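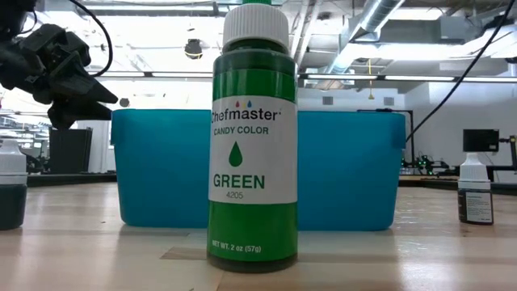

Dreltico Over-the-Sink Drying Rack, Narrow

The Dreltico Narrow is a folding dish rack for small kitchens, dorm suites and shared apartments. It sits across the sink and drips straight into the basin, so it takes up no counter space. When the dishes are put away it rolls up and goes in a drawer or stands in the cabinet next to the cutting boards.

The rack is made of stainless steel rods held at each end by a gray silicone strip. The strips keep it from sliding on a wet sink edge. They also protect the rim, which matters if you rent. Rods are spaced to let a dinner plate lean without tipping. Bowls and mugs go upside down on top. A cutlery cup hooks over either side and can be left off if you don't need it.

We use ours for more than dishes. It works for rinsing lettuce, thawing a bag of frozen vegetables or setting down a hot pot for a minute. The silicone handles normal stovetop heat, but please don't put a pan on it straight from the broiler.

Before you order, measure your sink from front to back, outside edge to outside edge. The rack needs a flat rim on both sides. It will not stay put on a farmhouse sink with a rounded front, and it may get in the way of a low faucet. If you are between sizes, take the longer one.

Available in two lengths. Price is the same for both.

Specifications
Item number: 220
Weight limit: 73 lb, spread evenly
Material: stainless steel, silicone ends
Color: gray
Cutlery cup: included, removable
Dishwasher safe: yes, top or bottom rack

Care
Wash with dish soap and a soft sponge. Hard water can leave white spots on the rods; wipe them with a little vinegar and rinse. Skip steel wool. Let the rack dry flat before you roll it up for storage.

Shipping and returns
Orders placed before noon leave our warehouse the same day, Monday through Friday. Returns are accepted if the rack is unused and in its sleeve. Replacement cutlery cups are sold separately. For questions about fit, send your sink measurements to Fotis Mavromatis through the contact form and he will tell you which length to get.

You may also like
Cliveo Stacking Mug Hooks, set of 3
Xenos Magnetic Spice Shelf
Dudau Folding Step Stool
Dreltico Sink Caddy with Suction Cups

We use cookies to remember your cart. By continuing to browse you accept our cookie policy. OK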